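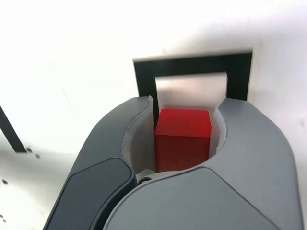

Gripper with the red cube in front of a black frame, Pradthorpe bench.

Good Practice for Small Robot Benches: progress report to the Nekside fund
Prepared by Veerle Vandenberghe, October 5, 2026

What we have done since the last report

The draft guide now has 21 rules, and I'm pleased to say most of them fit on one line. We began with a much longer list. Fergus Laing and Amber Van Dijk went through it at the bench, trying each rule while running ordinary pick-and-place work with coloured cubes, and anything they couldn't follow without stopping to ask was rewritten or dropped. It was slow going and hugely useful!

The section on marking out the table has changed the most. The old wording said "mark the target clearly", and every site read that differently. The new wording asks for a dark outline on a pale surface, with the inside left plain, and for a written note of what counts as a cube being in the square. Does touching the line count? Prins says yes, Rallex said no until last month, and their results could never be compared. Both have now agreed to record "inside" and "on the line" separately – a small thing, but I was delighted.

Trial runs

We logged 79 runs under the draft rules at Pradthorpe. Oísín Flanagan checked the log sheets afterwards and found 4 with no start position written down, all from the first morning. The sheet now has that box at the top.

The rule on speed near the table still causes arguments. Hendrik Van Dijk would like a fixed limit for everyone, and Fergus would like each site to set its own and write it on the arm's card. We have left both versions in the draft for the reviewers.

Housekeeping has gone in as a rule of its own. Wipe the surface before each set of runs, look over the finger pads, and note any new scuffs or marks on the table.

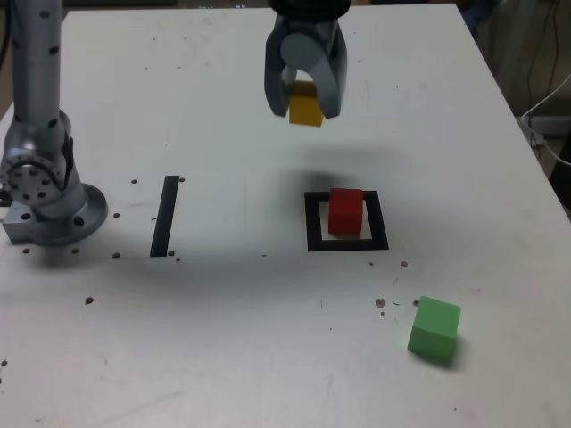 What comes next

Three sites will use the draft through November, each with one person who had no hand in writing it. I really look forward to their comments. We are on budget, and the only request is for a little more of Amber's time to draw the table layouts properly.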